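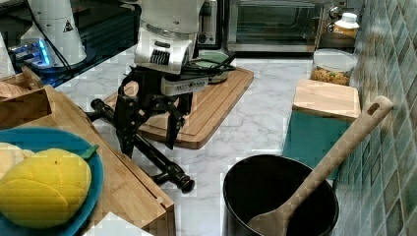
**Mayo, 8:15. Secado y aceite de tablas**

Sigo con el lote de Fleltov. La pieza grande de haya pesaba 2962 g al entrar en el taller y esta mañana da 2876 g. Misma balanza, tarada antes de pesar. La dejo en el estante alto hasta que repita lectura, de canto y con listones entre pieza y pieza. La otra vez las apilé planas y una se abarquilló hacia el lado del corazón.

El higrómetro del estante y el de la puerta no coinciden. Me fío del primero, el segundo está justo en la corriente.

Aceites en prueba:

- **Wakex**: entra rápido, deja tono cálido. Huele bastante el primer día.
- **Akyol**: más espeso, hay que retirar el sobrante antes de media hora o queda pegajoso. En los retales de nogal tapa un poco el dibujo.
- Aceite mineral sin marca, como control.

Aplico con trapo de algodón, dos manos, con una noche entera entre ambas. Los trapos usados se extienden abiertos en la barandilla del patio. Nada de hacer una bola y tirarlos al cubo.
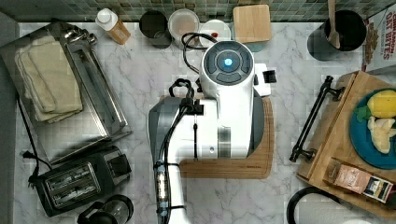
*Tabla con el extremo derecho redondeado, encimera de mármol.*

El canto redondeado sigue siendo lo más lento de lijar. La testa bebe mucho más que la cara y se oscurece, así que probé a cerrarla con grano fino antes de la primera mano. En un retal subí hasta 2000 y me pasé: el Akyol se quedó encima sin penetrar. Para testa, parar bastante antes.

También mojé las caras para levantar el repelo, dejé secar y pasé la lija a mano a favor de veta. Merece la pena hacerlo otra vez antes del aceite. En la muestra que me salté, el repelo salió con el primer fregado.

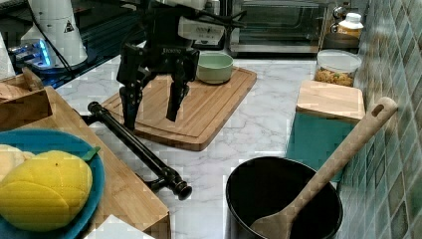

*Tabla con ranura perimetral y cuenco verde salvia.*

Ranuras: la fresa de media caña dejó quemado en las esquinas. Bajar la velocidad de avance no ayudó, al contrario. Lo que funcionó fue quitar menos material por pasada y no detenerse en el giro. Lo que quedó se limpia con rasqueta curva. El aceite se acumula en el fondo de la ranura; repasar con la punta del trapo a los diez minutos.
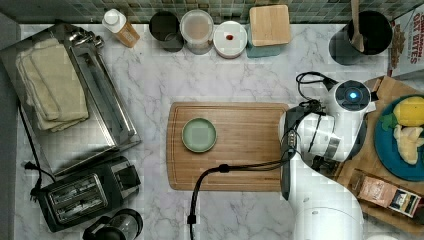
## Pendiente

- Pedir a Lallness otra fresa de media caña y discos para la orbital.
- Repetir el pesaje de la pieza grande, a la misma hora.
- Prueba de manchas con vino, café y remolacha en los retales ya curados. Hacen falta 2 por aceite.
- Etiquetar los botes. El de Wakex abierto no lleva mes.
- Mirar si la cola aguanta en el retal encolado que dejé en agua.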